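Forum > Live Music > Festivals & Outdoor Gigs
Thread: Zullo Folk & Blues weekend, October. Camping or day pass?

mudlark_
Anyone been before? Site says day pass 418 if you want the whole weekend with camping but the 2 day one without camping is 400. So 18 bucks for a tent spot?? What's the catch

banjo_kel
Catch is the camping ground is a paddock downhill from the main stage. Bass till midnight then somebody's drum circle till whenever. Still, 18 bucks.

pete from the coast
Price goes up to 494 at the gate, dont leave it. I did last year. Sore about it still.

mudlark_
ta. What about food, can you bring your own in or do they go through your esky

banjo_kel
Own food fine, no glass, no grog past the fence. Camp kitchen is one tap and a trestle so plan for that.
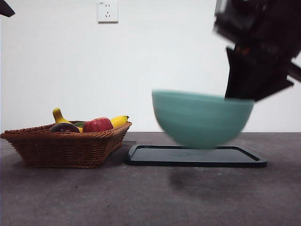 Food vans get slammed from 6 onwards, Josefien De Smet's set is at 7 and the whole paddock eats right before it. We waited through most of her opener for two serves of chips. So bring stuff that doesn't need cooking, fruit is the go, and keep it in something open like a wicker basket so it doesnt sweat in the tent. Plus one decent mixing bowl, does for salad, does for washing up. Thats all we take now.

tinroof
Disagree on the vans. The Cuadros one does arepas and the queue moves. You were at the chip van weren't you

banjo_kel
I was at the chip van

Skornell_fan_88
are Skornell confirmed or not, poster says "special guests" and their page says nothing

tinroof
Not confirmed. Drummer's had a baby. Wouldn't buy a ticket on it.

Skornell_fan_88
gutted. They were the colour and noise of that whole weekend last time, rest is a lot of blokes on stools

pete from the coast
Oi. Some of us go for the blokes on stools. Rosaura Bermúdez is on the small stage in the arvo and she'll be better than any of the headliners, no stool even.

mudlark_
ok so sounds like camping is worth it. Is the shuttle any good or do I drive

tinroof
Shuttle. Vatix run it now instead of the old mob, leaves from the back of the station. Last one out is 11.30 pm so if you're on a day pass you miss the end of the late set, keep that in mind.
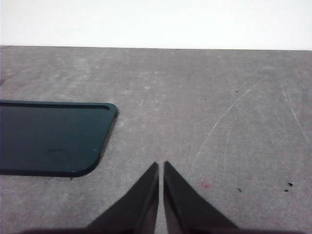
If you do drive, the car park is the far oval and it's a fair walk with gear. No trolleys. They shut the near gate once the music starts, so get in before lunch or you'll be carrying your tent past the dunnies and right around the back of the bar. Did that one year in the rain, never again.

pete from the coast
Shuttle was late both nights for me, wouldnt call it good. Drive and get there early. Easy.

tinroof
Late by 10 mins mate

pete from the coast
Late is late

banjo_kel
Also bring a chair with a low back, they move the tall ones off to the side and the sound's rubbish over there. And a torch. Paddock has no lights past the second row of tents

mudlark_
Booked the camping one, ta all. Shuttle in, will report on the arepas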